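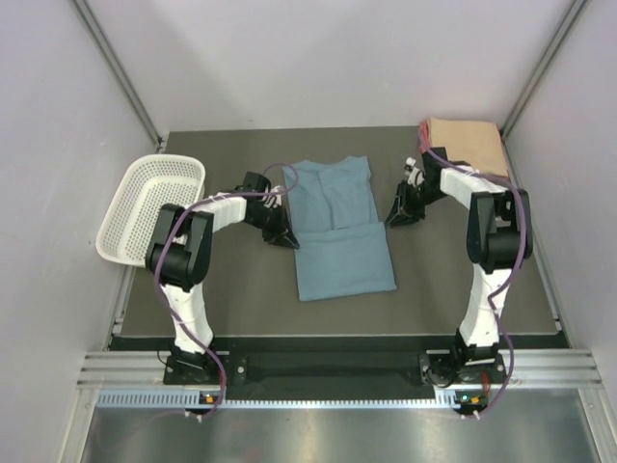
Kurko (ball game)

Kurko is a team ball game played on grass, mostly in the villages of Flarnanholm and in the port of Stekulberg. Two sides of eleven, one ball, no offside. Often described as a cousin of football, tho players tend to dislike that.

Origins

Oldest mention is from 1489, in a market record complaining of "kurko on the church field". Rules at that point unknown. Probably closer to a brawl. The goal was a gap in a wall, and matches ran until dark. Written rules came much later and settled the size of the pitch, the length of play and the use of hands (goalkeeper only, and the thrower at restarts).

Play

Three periods of 25 minutes. A goal from inside the ring counts one, from outside it two. The ring is a painted circle round each goal, and defenders may not stand in it for longer then five seconds. Substitutions are unlimited but only at a dead ball. Draws stand in the league. In the cup they go to a run-off -- one attacker, one keeper, ten seconds.

Competitions

The Flarnanholm League has eight clubs, home and away. Season starts in July. Crowds are small, 400 or so at an ordinary match, 900 for the Stekulberg derby. Cup final is the exception, played at the Figueroa ground, which holds 3000 and is normally full.

Notable players

Tetsuya Ikeda -- forward, Stekulberg. Known for scoring from outside the ring, often left-footed. Won the cup twice, later coached the youth side.

Leire Ortuño -- goalkeeper, first with Flarnanholm Town, then Stekulberg. Holds the club record for run-offs saved. Captain for six seasons. Retired after a knee injury and now works as a match official.

Rule changes

The five second limit in the ring was ten until 24 August 2021. Clubs with slower defenders voted against. Scoring went up the next season, mainly in the third period. A proposal to drop the two-point goal has been put forward more than once and has failed each time.

See also

Stekulberg derby
Figueroa ground
List of Kurko cup winners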